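Sunday, October 24, 2021

I finished the last of the four notebooks on Thursday night, and I want to write down how I did it while I still remember, because I went looking for advice in May and most of what I found was about scanning photographs.

The notebooks are my grandmother's. They run to 273 recipes, if you count the ones that are only a title and an oven temperature, and I did count them, since I was making an index. She started the first one when she was married and living over the hardware store on Trunach Street. The last one stops partway through a pickle recipe. My aunt had them in a shoebox and gave them to me when she moved.

The plan was to scan everything and have a program read the handwriting. I paid for a month of Plodano, which did well on my own writing and on a letter from the county. It could not read my grandmother. It gave me "two cups flannel" and "beat until stuff." I corrected a dozen pages that way before I worked out that correcting took longer than typing from scratch, so I canceled it and typed.

Typing went at 13 recipes in a good evening. Some evenings I did 2. The slow part was deciding what to do when she and I disagreed about what a recipe is. She left out anything she thought was obvious. There are cakes with no pan size and breads with no rising time. The ginger cookies have no flour at all in the list, and then the method says to add the flour.

I ended up with a few rules:

- Type what is on the page, including the spelling.
- Put anything I add in square brackets.
- If a word can't be read, write [unclear] and the page number, and move on.
- Notes in the margin go at the bottom, in the order they run down the page.
- Don't fix the amounts, even when they look wrong.

The last rule was the hardest to keep. Her salt is high all through the second notebook. I left it alone and it's in the index under "salt," with the page numbers, so whoever cooks from it can make up their own mind.

The abbreviations took a while. "T" is a tablespoon and "t" is a teaspoon, as you would expect, except that her capital and small letters look the same after the first notebook. I got most of them by comparing with recipes she had copied out twice. "Sl." is slow, meaning a slow oven, which I have been setting at 300. "Eb." had me stuck until July. It stands for Ebihara, the family who had the farm stand out on the county road, and it means she bought that ingredient from them. It's next to nearly every squash in the books. There is one recipe headed only "Eb. plums, the way she does them," and I assume that was dictated over the counter at the stand.

Some pages had stuck together. I did not try steam, though several people told me to. I slid a thin metal spatula in from the dry side and went slowly, and all but one pair came apart. That pair is still stuck. I can see part of a word through the paper and it looks like "dumpl."

The names are the part I did not expect to spend time on. She credited everyone. Most recipes have a name in the top right corner, often a first name only, and I made a second index just for those. There are people in it I remember as old women at funerals, and it was odd to find one of them turning up over and over with molded salads. Another has a single entry, a fudge, with "too soft" written next to it and underlined. I typed that in too.

I have been cooking from the typed copy as I go, mostly on Sundays. A page can look fine and still be missing a step, and I don't notice until I'm at the counter with the bowl out. The corn pudding was like that. It never says to put the eggs in.

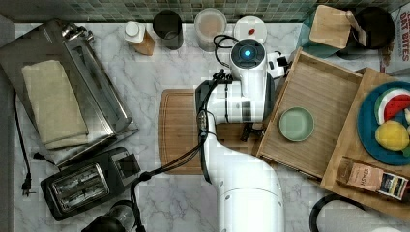

Tharushi Samarakoon read the draft of the index last week and thought I had the bracket rule wrong. In her view the missing steps belong in a separate note after each recipe, with nothing of mine inside the original wording at all, so that anyone reading in thirty years doesn't have to pick the two apart. She also said to keep the notebooks themselves out of the kitchen from now on and cook only from printouts.

I agree with her on the second point and had already been doing it. On the first I've gone back and forth. With the notes at the end, the recipe reads the way she wrote it. With brackets, you find out about the eggs before the pudding is in the oven. For now I'm leaving the brackets in the copy I cook from and making a clean one for the family without them. It's an evening's work with find and replace, plus checking.

Printing is the next thing. I got a quote from Plirum for spiral binding, and it came back at 600 dollars for the number of copies my cousins want, which is more than I planned to spend. The other choice is three-ring binders and the printer at home. Binders have the advantage that pages can be swapped when I find mistakes, and I will find mistakes. I have already found one in the index, where rhubarb is listed under both R and P. The P is for pie plant, which is what she called it in the first notebook, so I may leave it.

If anyone in the family has a copy of the pickle recipe past the words "and then let it stand," please send it to me.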